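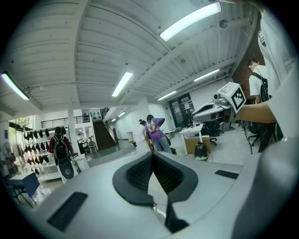

The workspace, painted white.

Posted in: Paint & Finishes > Shops, Garages, Studios

rtrummer_skorn
We took over 420 square feet on the ground floor in Skornville and went white on everything. I'm happy with the walls. My partner Silvan thinks it's too much glare and wants to bring in a gray up to waist height before we move the benches back. Has anyone lived with all white for a few years? Does it get old?

plumbline5
All white here, five years. I like it. You can find dropped screws and you need fewer lights. It does scuff, so keep a labeled can of the same batch and touch up twice a year. Did you use flat or eggshell?

rtrummer_skorn
Flat, two coats. The landlord left half of it in the basement.

Revathi Iyer
Flat is going to be a problem. You can't wipe it without leaving a shiny spot. I'd go over the lower half with satin now while the benches are out. Same white is fine, you don't need gray.

kindska_mike
Disagree on satin. On old plaster it shows every patch and roller mark. My place in Kindska got satin on a painter's advice and I spent a winter looking at the seams. Flat hides all that. When it gets dirty, paint it again, it's one afternoon.

Revathi Iyer
One afternoon if the room is empty. Who empties a shop every year?

plumbline5
Gray to waist height works too, for what it's worth. Schools did it for a reason. What's on the floor?

rtrummer_skorn
Beige. It was there when we moved in and I'd like to leave it alone. A quote to redo it came in at over $1,000.

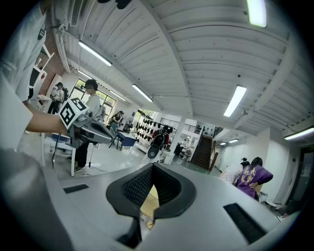 Small patch of the beige floor at center.

kindska_mike
Leave it. Beige hides dust better than gray does, and I've had both.

Revathi Iyer
I'd leave it as well. Put the money into the lower walls.

rtrummer_skorn
OK. I'm going to try satin on a test strip behind the door in September and see how the plaster looks. Silvan still wants gray - he can have the closet.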